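Visit to the Drumel garment-handling laboratory: report to members

The delegation was received at Drumel in February by Brigitta Wyss and shown the folding trials carried out for Bachmann. The visit was largely given over to a fault that had halted work for 15 days.

At fold 794 of a planned 1,000, one arm failed to register a stop command and kept pulling after its partner had let go. The garment tore and a wrist joint overheated. No one was hurt. The laboratory traced the fault to a worn cable connector — a part missing from its inspection list.

Connectors are now checked at the start of each shift, and pull force is capped in software. Members asked whether the cap would slow the work, and were told that it had not yet been measured on heavy knits.

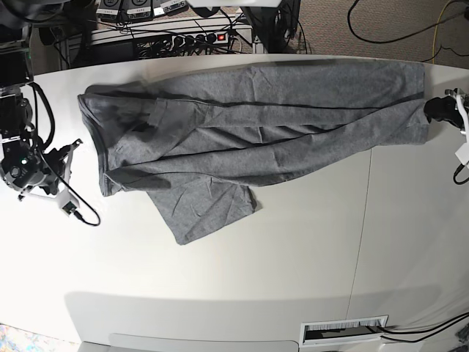 Brigitta Wyss wrote afterward that the cap should be tested on heavy knits before the remaining folds are run, and that she would send the results to members.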